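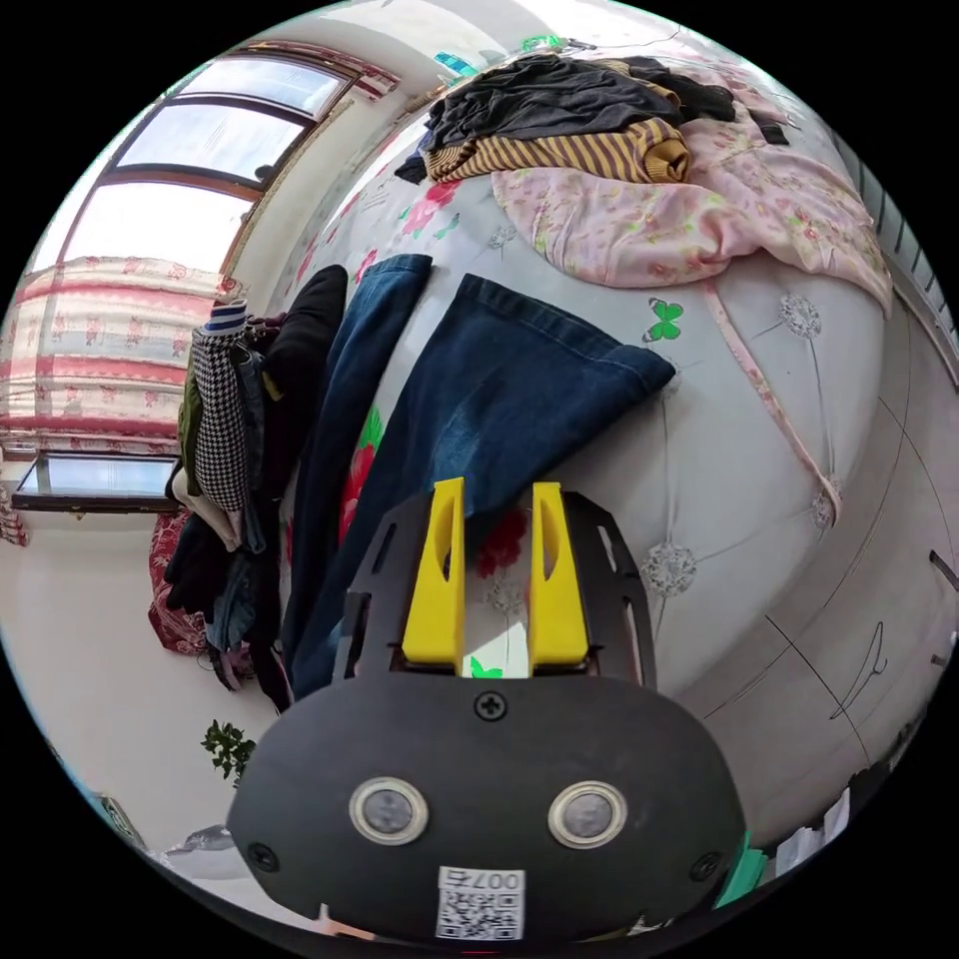
How to budget for hand-held grippers before you order them

Most first budgets for a hand-held gripper project list the grippers and stop there. The unit price is the easy part. What gets missed is everything that wears, gets lost or takes up staff hours once people are out collecting in real homes. Laundry is a good case to plan from, since a pair of jeans on a bed with clothes heaped beside it asks more of the tool than a block on a test bench does. The two yellow fingers close on thick denim one minute and a thin strap the next, and those fingers are a line in the budget all by themselves.

The steps below are the ones we used at Skiltora for our last order. Karine Turcotte ran the purchasing side and Audrey-Anne Gosselin planned the collection work.

Step 1. Write down the tasks first

Make a plain list of what people will do with the gripper: folding, sorting, picking up off the floor, opening drawers. Put the expected hours next to each one. Do this before you ask for any quotes. Our list went to Drorex and Sudura word for word, and both came back with questions that changed what we ordered.

Step 2. Work out how many units you need

Start with the number of people collecting at the same time, then add spares. We had 8 collectors and bought 3 spares. If a repair means shipping the unit back, ask how long it is usually gone and plan for that gap. A collector without a gripper still has to be paid for the shift.

Step 3. Price the wear parts separately

Ask each supplier for a price list that covers:

Fingers, sold as pairs
Mounting plates
Screws and small hardware
Replacement housings
Cables and batteries, if the model uses them

Our fingers came to $39 a pair from Sudura. Drorex quoted them only as part of a service kit, which made the two offers hard to compare until Karine asked for the kit to be broken out. Get this in writing. Also ask if the fingers can be swapped in the field with an ordinary screwdriver. If they can't, add bench time.

Step 4. Label everything and pay for the labels

Each unit needs a code that scans and a short number a person can read out over the phone. Put the same number in your asset sheet, on the case and in the session log. Budget for a second set of labels - they get rubbed and scratched. It's a small cost and it saves arguments over which unit recorded what.

Step 5. Budget for the homes

This was our biggest miss. Pelletier, the firm that found our host homes, billed for scheduling as well as for visits, and we had only planned for visits. Include host payments, travel, parking, and the time it takes to get consent forms signed. Leave room for canceled visits too.

Step 6. Add storage and review time

Someone has to copy the recordings, check them and throw out the bad ones. Audrey-Anne logged 541 sessions in the first round, and review took more staff time than we had set aside. Run a short pilot, time the review, and use that figure in the full budget.

Step 7. Hold back part of the order

Place the first order for enough units to run the pilot, and ask the supplier to keep the quoted price open for the rest. Sudura agreed to hold ours until December. By then we knew which fingers wore fastest and changed the spare parts list before paying for the second batch.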